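3.2 Regional dishes on the festival menus

The menus of the Kerkbridge food festival were collected over 18 editions. In total 1310 dishes were listed, and 72 of them were named after a village or a valley. We expected that such names would become more frequent with time, but the growth stopped after the ninth edition.

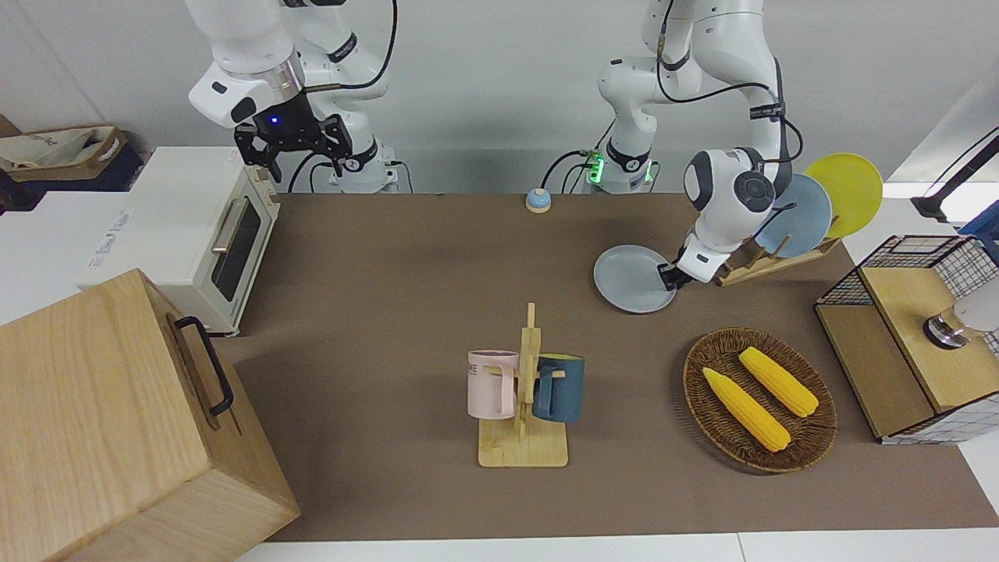 Gerrit Segers objected that a place name on a menu says little about the recipe, and that cooks from Ulley often gave the name of their own village to a soup which is known in the whole region. We accept this objection. For this reason the names were compared with the recipe cards kept at Cevau, where about 900 cards could be read. The agreement was good for breads and weak for soups and stews.
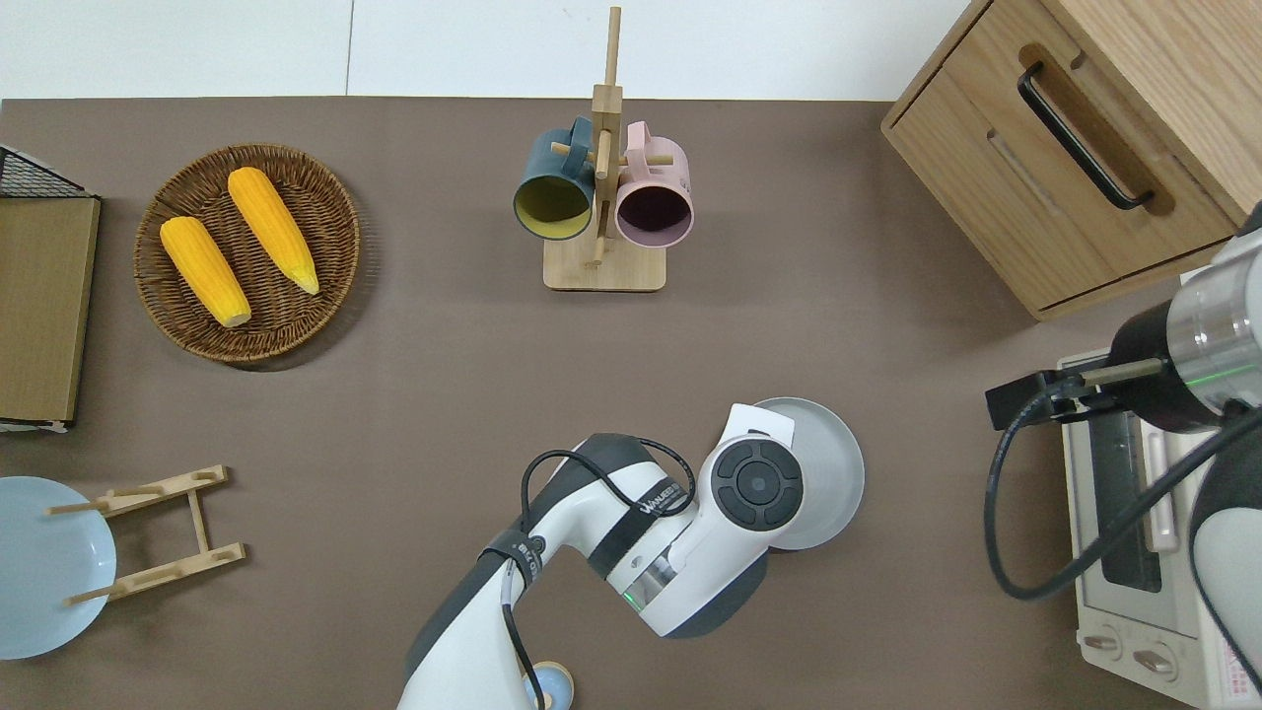 Figure 2. Tabletop with kitchen items, including two ears of corn in a woven basket.

Desserts were treated separately, as Taha Shehata had proposed, because their names change more often between editions. They are discussed in Section 3.3.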